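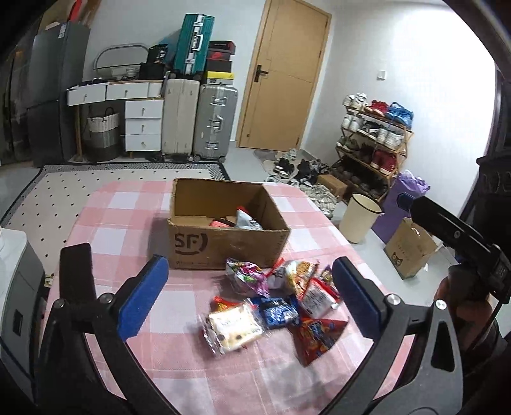 By the Stirmont Home Desk | Chores and Machines | Updated November

Can a machine put away the snacks yet?

Slowly, and with help. Packing wrapped snacks into an open carton is a fair test of a household gripper, and harder than stacking cans. Film wrappers crinkle, slide over each other and change shape when squeezed. Shiny and clear ones also confuse cameras.

In our trial at Greenberg, a two-finger arm running Alel software took 14 seconds per packet. A person took 2. The arm dropped almost 12 packets in every hundred, mostly small ones lying under a neighbor.

If you want to try it at home:

Use a carton with the top flaps folded down or cut off. Flaps catch the fingers on the way in.

Lay a cloth on the table. Packets skid on bare glass or varnish.

Spread the pile out first. Overlapping wrappers get picked in pairs.

Grip across the middle of a packet. The crimped ends tear.

Use ribbed, soft finger pads and wipe them weekly - dust costs more grip than wear does.

Stand tall packets against a corner of the box and lay flat ones beside them.

Cost: the Brikstead arm we used is listed at 2,000 dollars without a camera. For one carton a week, pack by hand. For a shop filling cartons all day, test it on your own packets before ordering.

Next: folding dish towels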